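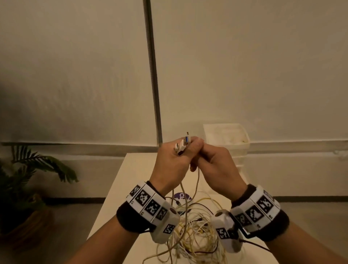 Do I need to unplug and untangle every cable before I sort them?

Unplug everything at both ends, but leave the small knots for later. You only need each cable free enough to find its two ends. The last twists come out while you are coiling, in Part 3.

Section 4. Sorting and Bundling Your Cables
Lundix Cable Drawer, home and small office guide
Revised 18/04/2026

The drawer itself is put together by now (Section 3), so this is where the fun starts. Clear a table, bring over the box or bag or kitchen drawer where your cables have been living, and give yourself an unhurried evening. It's a surprisingly pleasant job once the first few cables are out of the pile, and you will almost certainly find one you thought was gone for good.

What you need

The Lundix drawer insert, with the dividers left out for now
The roll of Asar hook-and-loop ties from the parts bag
The sheet of write-on labels (part 43)
A pen that doesn't smear
A dry, soft cloth
A light-colored table or a plain sheet to work on, so dark and pale cables both show up well

CAUTION: Unplug chargers and power strips from the wall before you start. Never coil a cable that is still connected at either end.

CAUTION: Set aside any cable with split insulation, bare wire, scorch marks or a bent plug. Don't tape it up and put it back in the drawer. Take it to an electronics recycling point.

Part 1. Find the ends

1. Tip the whole pile onto the table. All of it! Sorting from the bag one cable at a time takes far longer.

2. Shake the pile loose with your fingers spread wide. Lift and drop, lift and drop. Don't pull.

3. Pick out any plug you can see and hold it up in one hand. Add the next plug beside it, and the next, until you have a small bouquet of ends above the table with the cables hanging down.

4. Let the cables hang for a moment. Plenty of them will start to swing apart on their own.

5. Choose one plug, follow its cable down with your other hand, and ease it out through the loops. When it sticks, open the loop that is holding it and pass the plug back through.

6. Lay the free cable out on the table and go back for another.

Note: Small connectors snag far more than USB plugs do, especially the ones with a little latch on the side. Pass those through first, latch folded flat under your thumb.

Note: Thin cables (the yellow and black lead wires that come with hobby kits, for example) can be left until the end. They slide out easily when the heavier ones are gone.

Part 2. Make your groups

7. Sort by what is on the ends. Color is tempting, and it looks wonderful on the table, but a white charging cable and a white extension lead have very little to do with each other on the morning you need one of them.

8. Start with these groups and add your own:

USB-A to anything
Small connectors and sensor leads
Power leads
Sound and picture cables
Mystery cables

9. Put the mystery cables in the back compartment and write the month on the label. If you put them away in June and haven't reached for them by the next June, you can let them go with a clear conscience.

10. Wipe each cable with the dry cloth, running it from one end to the other. You'll feel any nicks or kinks as you go, so this does double duty as your safety check.

Part 3. Coil and tie

There are two good ways to do this: single coils for the cables you use often, and a group coil for spares. The drawer takes both.

Single coil

11. Hold one plug against your palm with your thumb. Leave a tail as long as your hand.

12. Bring the cable around in an easy loop. Roll it slightly between finger and thumb as each loop comes in, and it will lie flat without fighting you.

13. Keep going until only a short tail is left. Wrap an Asar tie once around the coil, snug but not tight.

Group coil

14. Gather cables of similar length with their plugs together at the top.

15. Loop them all at once, a wide loop, letting the thin ones fall in between the thick ones.

16. Slip one hand through the middle of the coil and support the outside with the other. Turn it and look for plugs that have slid inside.
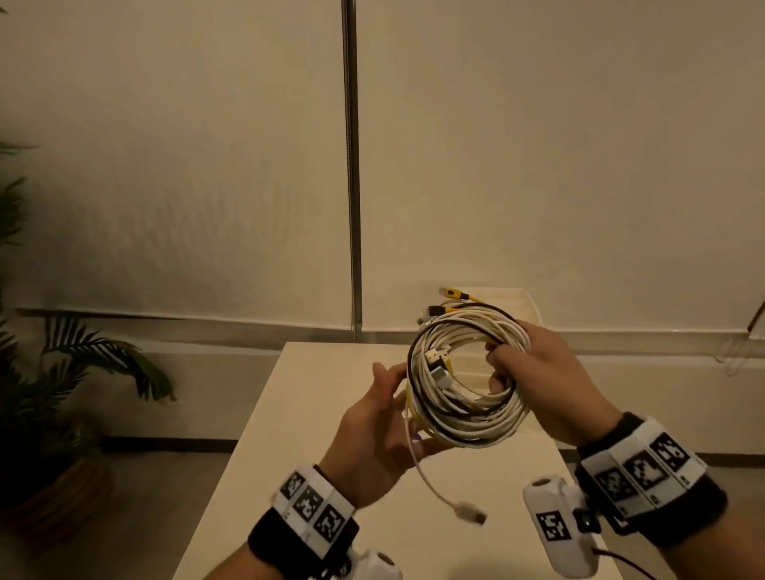

17. Draw each stray plug out to the top edge of the coil, where you can read it at a glance. One plug hanging low is enough to catch on a divider, so tuck that in too.

18. Tie the coil in two places, opposite each other. A single tie lets a mixed bundle twist open again.

CAUTION: Don't wind cables tightly around your hand, elbow or a charger block. The wire inside breaks close to the plug long before you can see anything wrong on the outside.

Part 4. Load the drawer

19. Set the coils in the insert before you fit any dividers. Move them around until you like it — this is your drawer and there is no wrong layout.

20. Press the dividers into the slots between groups. The wide slots are 100 mm apart and suit most single coils. For a big group coil, skip two dividers and use the full 300 mm bay.

21. Label the front edge of each bay.

22. Close the drawer slowly the first time. If it rubs, a coil is standing too high. Flatten it with your palm and try again.

Note: If you have the deeper Grallitz cabinet, order insert 538 in place of the standard one. All the steps above stay the same, and you get a second layer for chargers.

Note: Owners of the Thepsuriya desk should fit the insert with the notch facing the back, or the rear compartment won't clear the rail.

Keeping it going

Coil a cable when you take it off the desk, before you set it down anywhere. Keep a few spare ties at the front of the drawer. And when a new gadget arrives with yet another USB cable in the box — they always do — label it that same day, while you still know what it belongs to.

Continue to Section 5, Mounting the Charger Shelf.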